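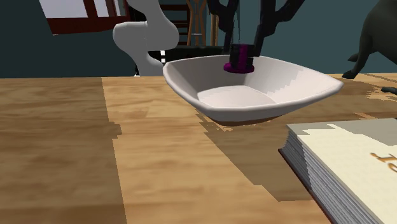
How long does a secondhand dinner set have to sit around before somebody wants it? At our place, usually until Saturday lunchtime.

I'm Nerea Bermúdez, and I run Eller, the little tableware shop on Parry Street. I've never written a press release before, so bear with me! The news is that from March we're starting Cliltudel, a lending shelf for plates, bowls, glasses and serving dishes. You borrow what you need for a party, you bring it back, and you don't have to buy 15 paper-thin plates that go straight in the trash after the cake.

It began with my sister's birthday dinner. She had 14 people coming and six matching plates (I'd sold her those myself, so I felt a bit responsible). I packed up a crate of odds and ends from the stockroom and drove it over, and before dessert two of her guests had asked if they could have the crate next.

So we've put together full sets, each in its own padded crate. The big one serves 48, which should cover most graduation parties and a fairly optimistic family reunion. The small one serves six and fits on the back seat of a car. Everything is secondhand, and yes, the patterns are mixed. I think a table looks better that way, but if you want all white, tell me early and I'll see what I can pull together.

Borrowing is free for the first weekend. After that we ask for a small fee that goes toward replacements, because things will get chipped and I'd like everyone to relax about it. Please scrape and rinse before you return a crate. We'll do the proper washing, in the big machine at Birar, the bakery next door, who have been wonderfully patient about the whole thing.

We're also still taking donations. Serving bowls are what we're shortest of, especially wide shallow ones for salad or pasta. Gravy boats we have plenty of. Please, no more gravy boats.

Opening night is a Tuesday, from 6 in the evening, with soup and bread in borrowed bowls. Reporters are welcome and so are their kids. To reserve a crate or set up an interview, stop by the shop and ask for Nerea.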